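May 3, 2024

Second day with the Tatiren kit on loan from Jostberg. Two arms, a control box, and a license for the teaching software. The quote Vikas Kaushik sent in February was for the arms only. The support plan is 179 a month on top of that, and I have asked him whether we can drop it after the first year.

Setup went faster than yesterday. Abhishek redid the table mounts before I got in. Today was hand tools: screwdriver, sockets, and the pegboard behind them.
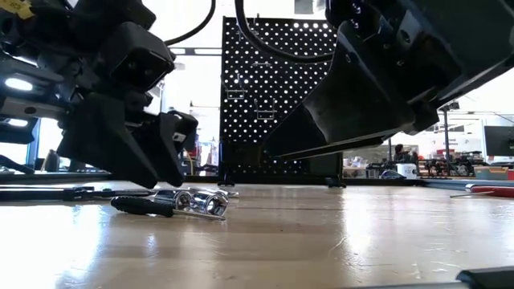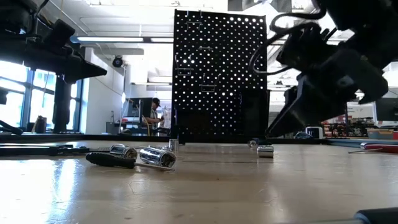

Notes for the review

Chrome is my main worry. The sales sheet says shiny parts are fine, but I want our own numbers on sockets before I write that down. Hiba has a sheet going with 13 trials per tool.

The software crashed once when I renamed a task. Saved work came back after a restart. The manual has 9 pages on calibration and one paragraph on errors.

Grip force is set in a menu three levels down. Aiguo wants it on the first screen and I agree. I put that in the email to Jostberg.

Still to ask Vikas: price of spare fingers, whether the 4000 hour service interval covers the cables, and who pays return shipping if we say no.

Left at six. Eftychia has the bench tomorrow morning, so I wrote the login on the card by the door.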